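**To:** cell-maintenance list
**Subject:** Re: Suction cup replacement and wrist camera check, Dreltier tote cell

Good morning,

Thank you for the questions received since the July notice. The reply below applies to the Dreltier cell only. The two Bech cells use a different cup and remain on their existing procedure.

The earlier message is quoted first for those who joined the list recently.

> Colleagues,
>
> Following the Saturday shutdown, the Dreltier cell was returned to service with a new bellows cup. The vacuum reading at the gauge was low on 27 picks out of 214, and all of these were on the dark plastic parts. The cardboard line was not affected.
>
> Could Maintenance please confirm (a) how often the cup should be changed, (b) whether the fitting above it needs to be removed each time, and (c) whether the wrist camera has to be set up again afterwards?
>
> Ivo
> Day shift, Musavance

**(a) Change interval.** The cup is to be inspected at the start of every shift and changed after 50 hours of running, or sooner if a fold is split, flattened or stiff to the touch. Please enter each change in the cell log with the running hours. A cup that has been removed is not to be refitted, even if it looks sound.

**(b) Fitting.** The fitting stays on the wrist during a normal change. Isolate the air, lock out the cell and wait until the gauge reads zero. Grip the rubber at the collar and work it off with a slow turn. Do not pull on the folds, and do not use a screwdriver. Wipe the fitting with a dry, lint-free cloth before the new cup goes on. The new cup must be pushed fully home by hand, with no gap at the collar.

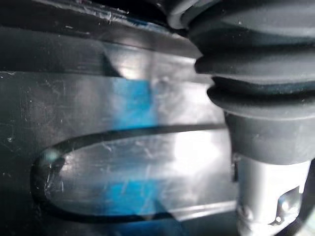
After the change, jog the wrist through its full range at slow speed and confirm that the air line does not pull tight at any point. Then run 18 test picks on the glossy parts and 18 on cardboard. If the gauge is low on any of them, stop and check the seat of the cup before altering any setting. Raising the vacuum level to cover a poor seal is not permitted.

Operators should bear in mind that moulded ridges and grooves give the cup a poor surface to seal against. The pick point should be taught on the flattest area large enough for the whole lip. Fine scratches have not caused trouble on our parts, but dust has, and parts stored in open totes should be wiped before testing.

**(c) Wrist camera.** A new setup is not required if the camera bracket has not been touched. Please do take one still with the cell lights on and compare it with the reference still kept in the cell folder. The cup should sit in the same place in both. If it has shifted, leave the cell locked out and contact Maintenance.

Strong glare on dark plastic remains a known difficulty for the part-finding step. Exposure is not to be changed at the cell. Requests for a change should come to this list with a still attached and the part number in the subject line.

Spare cups are held in the second drawer of the tool cabinet. The drawer key is signed out at the shift desk.

Ivo, please send me the gauge log for the low readings you mention. I would like to compare the pick points before the next change falls due.

Regards,

Védís Hallgrímsson
Maintenance, Musavance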